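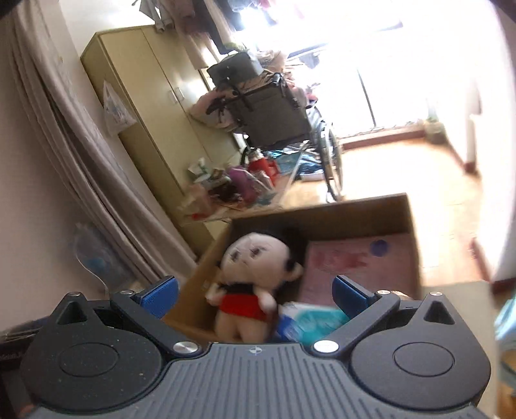

Temps de lecture : 2 min
Imprimer | Envoyer par e-mail

1/ Bon, samedi 15 janvier 2022, je m'attaque enfin aux cartons. Ceux du déménagement à Estport, oui. Ceux que je contourne depuis Noël en faisant semblant que ce sont des meubles.

2/ Premier carton ouvert : une poupée en peluche. Grosse tête ronde, cheveux noirs, habit rouge à col noir. Je l'avais complètement oubliée et je suis beaucoup trop contente !!

3/ Elle voyageait avec un paquet bleu tout froissé (des lingettes, je crois ?) et une feuille rose au fond. La logique de mes cartons, c'est un sujet à part entière.

4/ Ma méthode du jour, piquée au blog Stultudance : un carton à la fois, on le vide EN ENTIER avant de toucher au suivant. Pas de petite pile « à voir plus tard » – c'est là que tout se perd chez moi.

5/ La poupée, je la garde, la question ne se pose même pas. Elle ira sur l'étagère de la chambre dès que j'aurai remonté l'étagère de la chambre. Il me manque deux vis, et elles sont forcément dans un carton.

6/ Pour les vêtements trop petits, je dépose chez Flomimley lundi. Ils prennent aussi les peluches en bon état mais NON, pas celle-là.

7/ Petite pensée pour le garde-meuble Lloyd, qui m'a facturé 188 euros pour stocker tout ça. J'ai donc payé pour conserver des câbles de téléphones que je n'ai plus. Voilà voilà.

8/ Quelqu'un sait si on peut recycler les cartons encore pleins de scotch ou s'il faut tout arracher ? J'ai déjà les ongles en miettes.

9/ Pause thé, et après j'ouvre celui marqué « divers ». J'ai un peu peur – il est très lourd.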